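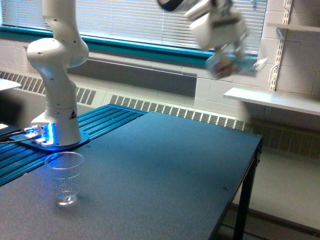
Words by the Zembridge Young Science Desk
Published 2018-12-17
Reading time: 7 minutes

The robot that kept missing the cup

Have you ever poured yourself a drink while looking at something else? Perhaps you ended up with juice all over your sleeve. Well, robots can do that too, and a robot can do it over and over again in exactly the same wrong way!

In September, a robot arm called Lustero was learning to pour water from one clear plastic cup into another. It had a good teacher, a sturdy table and plenty of time. For days it did brilliantly. Then one morning it tipped its cup and the water went straight onto the table. The team mopped up and tried again. Splosh. Same spot.

What had gone wrong? Finding out took a whole afternoon of detective work, and we think it's one of the best robot stories we've heard all year.

How does an arm know where its hand is?

Close your eyes and touch your nose. Easy! Your brain knows where your finger is even when you can't see it, thanks to tiny sensors in your muscles and joints.

A robot arm has something similar. Inside each joint there is a sensor called an encoder, which measures how far the joint has turned. Lustero has 7 joints, so it has 7 numbers to keep track of. The arm's computer puts all those numbers together with the length of each part of the arm, does some very quick maths and works out where the gripper must be. (The gripper is the robot's hand. It has stiff fingers that open and close.)

But look where all that maths begins. It begins at the base, the heavy round part at the bottom, which is bolted to a plate so that it can't wander about. Every movement is measured from there. If the base is where the computer thinks it is, all is well.

The clue in the puddle

The team's first idea was that the gripper was slipping. They gave Lustero an empty cup, asked it to hold on tight and watched closely. The cup didn't budge.

Their second idea was a tired joint. Motors do wear out, so they asked the arm to bend each joint in turn and checked the numbers. Every joint was fine.

Then somebody noticed something about the puddle. It was always on the same side of the cup, and always the same distance away. A worn-out part usually makes a robot wobbly, so it would miss a bit to the left, then a bit to the right. Lustero wasn't wobbly in the slightest. It was pouring beautifully, into a cup that wasn't there!

So out came the ruler. The table had been nudged by 142 millimetres, which is about as long as a new pencil is if you've sharpened it a few times. The arm stands on its own platform, right beside the table, and the platform hadn't moved. The mark showing where to put the cup was stuck on the table, so the mark had gone for a little trip and taken the cup with it. The arm had no idea.

Why didn't it just look?

Good question! Some robots have cameras and can spot a cup wherever you leave it. Lustero was running a simpler program named Avine, and Avine works from memory. It tells the arm to go to a place, tip, wait and come back. It's a bit like walking to the bathroom in the dark. You know the way so well that you don't need the light, until somebody leaves a chair in the hall.

Programs like this are quick and very reliable when nothing around them changes. Avine had done up to 300 pours in a day without a spill.

Water and electricity don't mix

A puddle sounds like a small problem. Near a robot, it isn't. The arm runs on electricity, and cables come out of its base. Water in the wrong place could damage the machine or give a person a nasty shock.

The yellow and black triangle on the base is a warning label. You'll see triangles in those colours on all sorts of machines, and they all mean "take care". The blue light glowing near the bottom is handy as well. On Lustero, blue means the program is in charge and the arm may move at any moment, so people keep their hands well back. An arm in full swing can go so fast that its gripper turns into a blur, and it won't know you're in the way.

What they changed

First, the table was pushed back and fastened to the platform, so now they can only move together.

Next came a new rule. Only a small amount of water goes into the cups, so any spill is a tiny one.

Last, the team added a checking program, which they named Nigam. Before each pour, Nigam makes the arm reach down slowly and gently touch a spot on the table. If the spot isn't where it should be, everything stops and a person comes to look. Lustero has now made 3000 pours with Nigam switched on, and the table has stayed dry!

Try it yourself

You'll need a friend, two plastic cups, a little water and a tray.

Put one cup on the tray, a short reach away from you. Hold the other cup with a splash of water in it. Practise moving your hand to the cup on the tray and pouring, with your eyes open.

Now close your eyes and do it again. How close did you get?

Finally, ask your friend to slide the tray a tiny bit while your eyes are shut, without telling you. Pour! Then open your eyes and look at where the water went. Could you work out from the puddle which way the tray moved?

Words to know

Base: the bottom part of a robot arm, which holds it in place.
Encoder: a sensor that measures how far a joint has turned.
Gripper: the part of a robot that picks things up and holds them.
Program: a list of instructions for a computer or robot to follow.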